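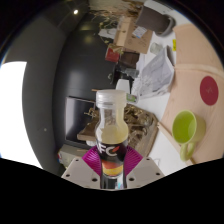

A hand-held gripper closed on a bottle with a ribbed screw cap, ribbed magenta pads on both fingers.

Grip point convention

A grip point convention is a house rule that says where on an object a gripper should take hold, how the object should be facing, and what counts as a good hold. Most shops that collect handling recordings have one, even if it only lives in somebody's head. I've worked under four of them and written one (the Whitelaw sheet, more on that below), so I'm going to talk about this the way I know it, from the bench up.

Background

The early rules I ran into were borrowed from conveyor work, where every part is the same and you can write the grip point down in a drawing. That falls apart pretty fast on household stuff! A bottle with a shoulder, a mug with a handle and a jar all want something different, and people hold them differently too. Meinir Maddocks wrote the first sheet I ever used, at Cluven, and it ran to 26 rules. I still have my copy, with coffee on page two. Her big idea was to sort objects by shape and leave the product name out of it, so a soda bottle and a shampoo bottle get the same rule if their bodies are alike.

Usual contents

Conventions differ a lot, but the bottle rules are close to the same everywhere I've been. Take the bottle by the body, with the pads on opposite sides, and keep it upright. The lower half is preferred when there's liquid inside. Stay off the cap, which can turn under the pads and leave you holding a cap and nothing else.

Mugs are where people argue. Cluven allowed a hold by the handle or across the body, while Multomon only took body holds. A mug on its side is its own case in both sheets: you may set it upright first, but that counts as a separate task and gets its own recording. I like that rule. Mixing the two makes the recordings a real pain to sort later.

Then there's clutter. Older sheets told you to clear the bench before every run, and I did that for a long time - wiped it down and everything. Kenneth Estrella at Sollik went the other way and asked for boxes, bags and other odds and ends to be left standing near the target, as long as the fingers could close without touching them. Loose dry material such as leaves is allowed under his sheet too, provided it stays out from between the pads. Most newer conventions side with him, and so do I.

Soft pads

Rib-style pads bend around whatever they press on, so a sheet written for hard fingers needs a few changes. The Whitelaw sheet has nine lines on this. The ones people look up most are these: close until both pads have bent visibly, then stop; don't squeeze a thin plastic bottle until the wall folds; and check the ribs for tears before the first run of the morning. We keep the pads for 50 hours of use and then swap them in pairs, left and right together, even when one still looks fine. A fresh pad facing a tired one pulls the object off center.

Checking

A rule that no one checks drifts, and I've seen it happen in a month. In April we went back through 1183 recordings at Whitelaw against our own sheet, and the line broken most often was the one about stopping once the pads bend. People just like a firm grip, I guess. We reworded it, added a sketch, and moved it to the top of the page.

Disagreements

Some people think any written convention makes the recordings too tidy, and that operators should grab things however they like. Meinir has come around to this a bit, and her later Cluven sheet marks several rules as "preferred" where they used to say "must." Kenneth still wants the firm wording for anything with liquid in it. The Whitelaw sheet splits the difference: firm wording for filled containers and glass, preferred wording for the rest.

See also: finger pad wear; object shape classes; bench layout; operator training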